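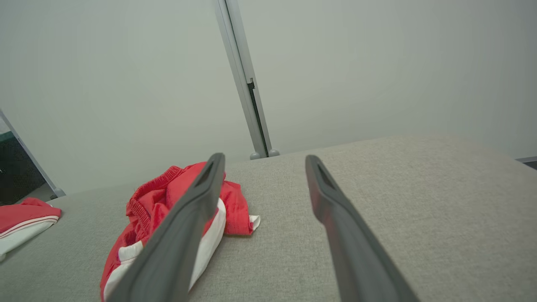
Mar 17, 2022
By the Farkmont Laundry Study desk
5 min read

We want people who do not believe in folding. Farkmont is looking for participants for a home study on what happens to clean clothes between the dryer and the drawer, and we have had plenty of replies already from people whose closets are sorted by color. Thank you, and please keep reading, but you are not who we are short of. We are short of people who live with a gray padded seat like this one, with a folded red and white piece set down at one end and another red one crumpled up nearby, waistband bunched, waiting for somebody to care. If your living room has looked like that at any point in the past week, we would like to hear from you.

Why we are asking

There is a lot of advice in the world about putting clothes away, and most of it was written by someone selling a shelf. Claims get repeated: folded clothes last longer, a tidy couch makes for a calmer evening, children copy what they see. Maybe. We have read what we could find and came away unconvinced. Much of it rests on asking people how tidy they are and then believing the answer.

We would like to watch the laundry instead. The study is small and it will not settle anything for good. It may well find that a pile of gym clothes on a seat cushion does no harm to anybody. We would print that.

What you would do

The study runs for 2 weeks, in your own home, with your own clothes. You do your wash as you normally do it. Each time a load comes out clean, you write down where it lands first (couch, bed, chair, floor, straight into the drawer), and then you write down when it moves and where it goes. There is a paper log for this. We tried an app and people lied to it.

In the second week we ask you to fold one kind of item every time and leave everything else alone. You choose from athletic shorts, T-shirts or towels. Shorts are the ones we most want, for the simple reason that they are a pain. The elastic pulls the top into a ruffle, the fabric slides, and whatever neat rectangle you made tends to relax the minute you set something on it. Some in our office hold that shorts should never be folded at all. We have no official position.

At the end there is one phone call. It takes as long as you feel like talking.

What we are not going to do

We will not come to your house and look at your closets. We will not send you a storage system. Nobody will tell you that an object should make you feel anything. If you get a call from someone claiming to be with this study and offering a discount on bins, hang up.

Who can take part

You should be 18 or over and do at least some of the washing where you live. Renters, owners, roommates and people back in their parents' basement are all fine. We need households in Flenham and in Desero, and we have far too few from Desero. You need a couch, bench, armchair or other soft seat that clean clothes regularly end up on. A bed counts if you are truthful about sleeping next to the pile.

Please do not apply if you work for a company that makes furniture, detergent or closet hardware. Please do not apply on behalf of a spouse you would like to see corrected. We had several of those the last time and the phone calls were unpleasant.

What you get

We pay $100, sent as a check after we have your log. A half-filled log gets half. We know that is not a fortune, and if you work it out by the hour you may decide it is a poor one. Most of the entries take less time than finding a pen, but you will have to make them on evenings when you would prefer not to, and you should think about that before you sign up.

There are no prizes or drawings. You can have a copy of the results if you want them, planned for September. They will be late. These things usually are.

About your information

We keep your address until the check clears and then we drop it. Logs are stored under a number. We do not need photos of your home. If you choose to send one of the pile, we will use it for sorting fabrics and sizes and will not print it without asking you first. Do not include people in it.

How to apply

Write to us by mail at Farkmont, P.O. Box 2877, Flenham. Tell us three things: who does the washing, where it ends up first, and the last garment you gave up on folding. A few lines are enough. Long essays on method will be read, though they will not move you up the list. Mark the envelope "Butt," the name of the project (it began as a study of couch seats and the name stuck).

We answer everyone, including the people we turn down. If you have done a study with us before, say so, and say what you thought of it. Complaints are welcome in the same envelope.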